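Packing Study Participants — Small Carton Handling

Grostora
Posted Oct 1, 2025
Reference: 268

Grostora is looking for adults with packing experience to take part in a study of how small cardboard boxes are picked up, turned and set down at a table. The results will be used to revise our written packing instructions for small goods. The study is run by Ewurabena Yakubu from the packaging group.

Sessions take place at our Druller site. Each participant attends two sessions of 2 hours each, on separate days. Work is done at a table, seated or standing, with breaks on request. All boxes are light and empty unless the session sheet states otherwise.

Tasks cover lifting a closed box with both hands, holding it by its sides over the middle of the table, turning it to a given face and placing it on a mark. Later tasks add folding flat blanks, closing flaps and applying tape. Participants are asked to work at their normal pace. Speed is not scored.
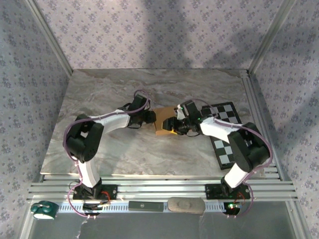
Hand position is the main item of interest. For each task we record where the sides of the box are pressed, whether one hand lets go before the other, and how far the box shifts when it is released. Dented corners and crushed edges are noted after each set. Video is taken of the hands and the table top only — faces are not recorded.

Requirements

At least 6 months of paid work in packing, shipping or stockroom duties
Full use of both hands, with no current wrist or shoulder injury
Able to read short written instructions in English
No known allergy to paper dust or tape adhesive
Age 18 or over

Left-handed packers are encouraged to apply. Current employees of Grostora and of our carton supplier, Barnov, are not eligible.

Payment is a fixed amount per session, stated in the consent form and paid after each visit. Participants may stop at any time and will be paid for the session in progress. Closed shoes are required. Rings and bracelets must be removed before the tasks begin. Gloves are not worn.

To apply, send your name, a short summary of your packing work and the days you are available to Ewurabena Yakubu through the contact form on this site, quoting the reference. Sessions run until the end of April.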